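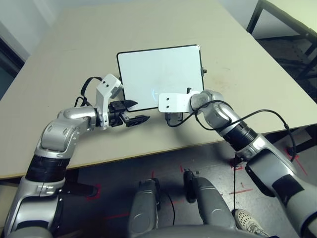
Classroom Skills, Unit 3: The Small Whiteboard

Handout for new teaching assistants
Kamonchanok Noiphan, Zelstead Language School
April 20, 2025

In this unit we study the small whiteboard and how to use it at the table with one student or a pair. The large board on the wall was the subject of Unit 2, and I will not repeat those points. Please read these notes before the practice hour and bring a marker that writes well.

1. What we call a small whiteboard

In this course the name means a board which one person can lift with one hand and which lies flat on a table. Usually it has a white writing surface and a frame. The frame may be plastic, metal or wood. Some boards have a hook or a holder for the marker at the side. Boards without any frame are also sold, but I find that their corners become damaged in the school bag, so we do not order them.

2. Before the student comes

Wipe the board completely, also along the inside of the frame, where old ink likes to stay. A gray shadow from last week's words makes new words difficult to read, above all for beginners who do not yet know the shapes of the letters.

Wipe the table too. On a light table every mark is easy to see, and the students look at the marks. Smudges come off with a damp cloth. Scuffs usually do not, and you should not rub them with anything hard.

Put the board in the middle, with free space on all sides for the elbows. Books, cups and telephones go to the shelf. Then sit down in the student's chair for a moment and look at the board from there. If a lamp or a window gives a bright spot on the surface, turn the board a little or move it until the whole surface can be read. Many assistants check the glare only from their own side.

3. Writing

Write in large letters, not more than four lines. Hold the frame lightly with the other hand so the board does not slide. If you sit opposite the student, write first and turn the board after. Writing upside down is a nice skill (my colleague Panya Wiriya does it very well) but it is slow, and the student watches your hand and forgets the word.

Give the marker to the student early. In the first five minutes he or she should write something, even only the date or a name.

4. Erasing

Use the felt or a dry cloth, never the fingers. Oil from the skin stays on the surface and the ink will not hold there next time. Ask before you erase. Some students want to copy the line into the notebook, and they are too polite to say it.

If ink has been left for many days, write over it with a fresh marker and wipe both layers together while the new one is wet. For the rest use a little water and soap, and dry the board well. Kitchen powder is forbidden, it scratches.

5. Keeping

Boards stand on the edge in the cupboard of room 200, with the writing side toward the next board's back. Do not lay them in a pile. Markers are kept lying down with the cap closed.

Practice for the next meeting

Work in pairs. One person is the teacher and one is the student.

a) Prepare the table and the board as in section 2. Change chairs and check the glare from both sides.
b) Teach three words from the Stekdale reader, page of your choice, using only the board and your voice.
c) Erase, and then tell your partner which part of the board was hardest to read.

Write half a page on what you noticed and leave it in my box before the next meeting. Spelling mistakes are not counted.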